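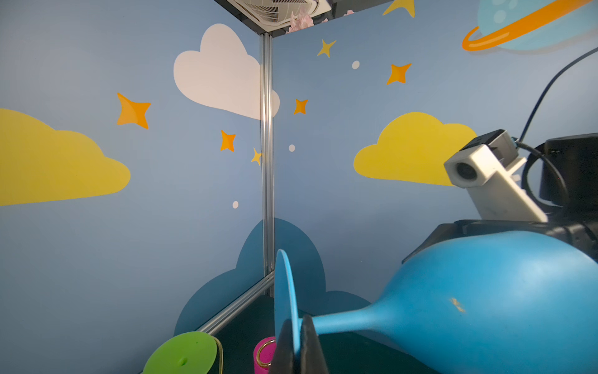
A gripper finger against the stem of a light blue glass, right beside the foot.

News > Labs and Workshops > Robotics

Two controllers, one wobbly job: Viltmont lab puts its twin arms to the test

Hanging stemware on a curly wire stand is fiddly enough by hand. At the robotics lab in Viltmont it has become the favourite way of finding out how good a controller really is, and the first round of results has the whole workshop talking.

Since May the lab has been running two controllers on the same pair of arms: the Cuvent, which it has used for most of its bench work, and the newer Etitz, which handles both arms from a single program. The arms, grippers and wrist cameras stay put between sessions. Only the control side gets swapped, so any difference in how the glasses are handled should come down to the software and its timing.

The task sounds simple. Pick up a coloured glass, turn it over and get it to hang by the bowl among the loops of the stand. The glasses are rubbery, so a squeeze in the wrong spot changes their shape, and a stem can swivel between the fingers just as the arm starts to turn. Then there is the stand itself, all scrolls and curls, with plenty of places for a rim to catch on the way in. 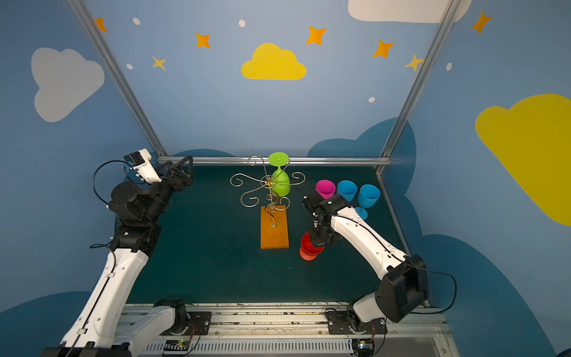
Both arms at the bench, with the right one holding a red cup near the base of the stand.

Each controller was given 200 attempts from the same set of starting layouts. The Etitz finished 157 of its attempts without help, comfortably ahead of the Cuvent, and the team was thrilled with the way it managed handovers. When one arm had to give the other some room it began moving early, where the Cuvent tended to stop and wait until the path was completely clear. Watching the two arms slip past each other over a small tabletop is great fun – several people from the office next door have taken to eating their lunch beside the enclosure.

The Cuvent had its moments, too. It was the steadier of the two on stems, closing the fingers more slowly and holding its grip through the turn. The Etitz was quicker to close and sometimes nudged a glass around before it had a proper hold. A slower closing speed has already been set for the next round, and early tries with it look very promising.

Both controllers learned from the same nearly 500 demonstrations, recorded by staff guiding the arms through the task. The lab was keen to keep that part identical, even though it meant leaving out some newer recordings made with the Etitz alone.

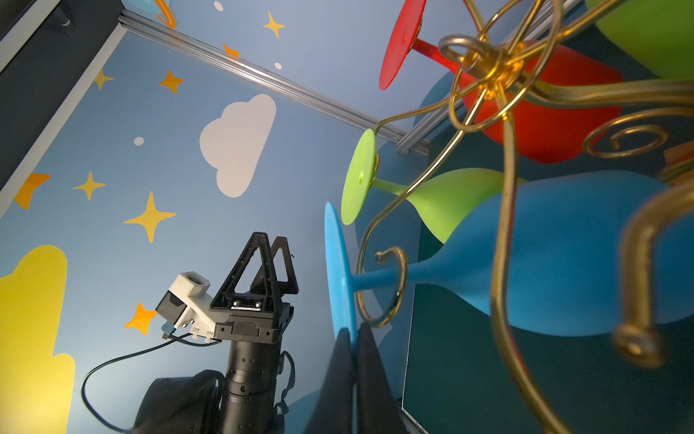 Wrist view of glasses hanging upside down on the gold wire stand, with the other arm's gripper behind.

Camera views were the other big talking point. A wrist camera gets wonderfully close to the loops, but a nearby glass can take up a good part of the picture. The fixed camera at the bench sees both arms together and loses some of the fine detail near the rims. Both controllers were given all the views for the main trial. A shorter set with the wrist cameras alone is next on the list, and opinion in the lab is evenly split on which controller will cope better.

After that the whole set-up goes over to the De Haan building, where there is space for a second bench and the two controllers can finally run side by side. The wire stand is going too.

Shares 20 | Comments 3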